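## 3. Segmenting the Demonstrations

Ryszard Duda, final report, section 3 of the Potolura project

The recorder writes each session as one continuous log. The policy trainer needs separate episodes with a start, an end and a phase label for every step. Prakach is the tool that makes the cut. It reads gripper width and hand pose from the log and runs in two passes.

The first pass looks for changes in gripper width. A width that falls and then stays constant above the closed value is marked as a candidate grasp. The second pass checks hand speed near each candidate and moves the boundary to the closest local minimum. Without the second pass, boundaries landed late and the approach phase contained part of the lift.

The log set held 3534 candidate segments. Prakach rejected 538 of them, most for lost tracking on one hand. Rejected segments are kept in a separate folder and can be restored with `--keep-lost`.

Timestamps were the main source of error. The left and right streams start on different clocks, and the first version aligned them by arrival order. The current version resamples both streams to a shared clock before any segmentation is done.

### 3.1 Two-handed tabletop tasks

Household items with handles and open shapes gave the least stable labels. With the hairbrush and the small basket, the jaws can meet the looped head of the brush at many widths, so a fixed width threshold does not work. The threshold is now set per object.
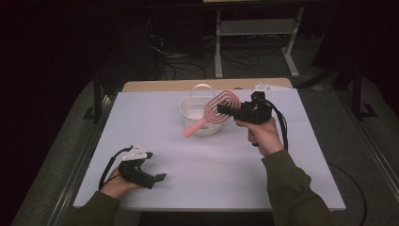 What happens when both hands change phase at the same time step?

Prakach writes two labels, one per hand, and the trainer reads them as independent channels. Episode boundaries follow whichever hand finishes last.

Remaining work: the per-object thresholds are still entered by hand in `objects.yaml`.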